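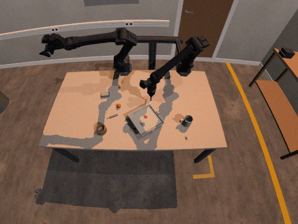

**Notes, unit 21 – domain randomization for two-arm tabletop tasks**

Aug 3, 2022

Recap: policy trained in sim fails on the real rig. Why? It latches onto lighting, table color, shadow edges. Fix – vary all of that on purpose so none of it is worth learning.

What we randomize, per episode:

- object poses (tray gets yaw too, not just x/y)
- light position + strength. Hard shadows OK, leave them in
- table and floor texture
- camera pose, small jitter only

What stays fixed: arm base positions, joint limits, gripper geometry. Dont touch these, the Pravley baseline depends on them.

Results to know for the quiz:

| Training set | Episodes | Real success |
|---|---|---|
| Fixed scene | 2287 | low |
| Poses only | 2287 | better, drops under side light |
| Full randomization | 1251 | best of the three |

So fewer episodes, more variety wins here. Careful – one task only (pick small item, put in tray). Don't generalize to pouring or handovers.

Open issue: thin objects. Sticks nearly vanish when a shadow edge crosses them, and the detector looses them at low res. Valon config crops in around the wrist, helps a bit, slower.

Homework: run the Fumik config with 222 episodes, shadows off, then on. Same seed both times. Plot both curves on one axis, label them, one paragraph on the gap.

Next time – randomizing friction and mass. Read section on contact models first.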